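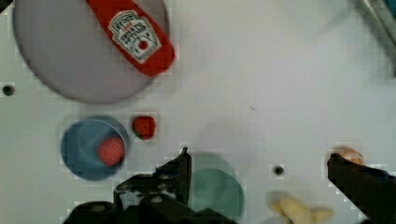
Table practice at the Ferico Robot Club, with the ketchup packet on the big plate and the small red sphere in the blue bowl.

PRESS RELEASE
For immediate release
November 2020

School robot club sets its arm to laying the table, and wants you to come and have a go

Hello from the Ferico Robot Club! I'm the club secretary this year, so I get to write the press release, and I've been told to keep it short. I will try, but there is quite a lot to say.

We are a student club with 31 members, most of us in our second or third year, and we've entered the Tannous Table Challenge. It's a competition for school and college teams, and the idea is simple to explain even if it has eaten most of our autumn. Each team gets a robot arm to sort out a messy table. The things on it have to be picked up and put where the judges ask for them, on a plate or in a bowl, without anything being knocked off, squashed or flung at a judge. You score for each item that ends up in the right place and lose points for anything that lands on the floor.

Our arm is called Gretel. She was named by a club vote (the runner-up was Crumbs, which I still think was robbed) and she has a black gripper with two fingers and a small camera at the wrist, so she gets a close view of whatever she is reaching for. What she sees is what we see on the laptop when we are driving her, and it takes a bit of getting used to. You lose all sense of how far away things are. I spent my first evening trying to pick up a banana and mostly pinching thin air.

The items are a good mix, and we've been putting them out in all sorts of arrangements. We have plates in different colours, a blue bowl, a yellow banana, small round red things that roll as soon as you breathe near them, and a red Heinz ketchup packet that has become the club's favourite enemy. It's long and smooth, and if you come at it from the wrong angle it slides about on the plate like a bar of soap. One of our first years worked out that you do much better if you turn the wrist to line up with the packet before you go down, and now we all do it that way. It sounds obvious when I write it down. It was not obvious in the first month!

So how does Gretel learn? We show her. One of us drives the arm through a whole job, say picking up something red and putting it in the bowl, and the computer saves the pictures from the camera along with every movement the arm made. Then someone moves everything on the table and we do it again, and again after that. So far we have saved 817 of these runs. The ones that go wrong get put in a separate folder, and I'm told that folder is very useful, although it's a bit painful to watch back when you're the one driving.

Once a batch is ready, the programming group trains Gretel on it overnight and the rest of us come in the next day to see what she has picked up. Some days she goes straight to the right thing and I could cheer (I do cheer). Some days she hovers over the table like someone who has walked into the kitchen and forgotten why. We write down what happened either way, change something, and have another go. If you like tidy results then this may not be the hobby for you, but if you like arguing over a whiteboard about why a robot prefers the left side of a plate, please come and join us.

I should say that you don't need to know any coding to be in the club. I didn't. I joined to help with posters and now I'm one of the drivers, and we also have people who look after the arm, people who write up the log, and two members who do nothing but think up nasty layouts for the practice table. They are very good at it and a bit smug. Younger students usually start by setting out the table and keeping the log, then move on to driving once they have been shown how to stop the arm safely.

Thank you to Josodetti, our local kitchen shop, who gave us a box of bowls and plates and let us choose the colours ourselves. The different colours matter more than you'd think, as the judges can ask for the green plate or the blue bowl and Gretel has to know which one they mean. Thank you as well to the school for letting us stay on late, and to all the parents who have waited in the car park while we did "just one more run".

The competition final is in April. There are 9 items in the final round, and teams don't get to see the layout until they are standing in front of it. We're in the group for newer teams, so we will be up against other clubs that started from scratch, and our aim is to get every item off the table and put away at least once before then in practice. Our best attempt so far had everything done except the ketchup packet. Of course it did.

Before the final we are running an online open evening for anyone who would like to see what we get up to. We'll put the wrist camera up on the shared screen so you can watch Gretel work from her own point of view, a couple of our drivers will talk through what they are doing, and there will be time for questions at the end. Families are welcome, and so are teachers from other schools who are thinking of starting a club. We made plenty of mistakes in our first few weeks and we're very happy to tell you about all of them.

If you'd like to come along, join the club or write something about us, send a message through the Robot Club page on the school website or leave a note for us at the school office. I check for messages most lunchtimes. Reporters are very welcome to have a practice drive by arrangement, and we'll even start you off with the banana, which I can now pick up nearly every time.

Notes for editors

The Ferico Robot Club is open to all students at the school and meets after lessons in term time. Joining is free.

The Tannous Table Challenge is a robot arm competition for school and college teams. Each team trains and enters one arm.

Please call our robot Gretel in your story. We all do, including the head.

Ends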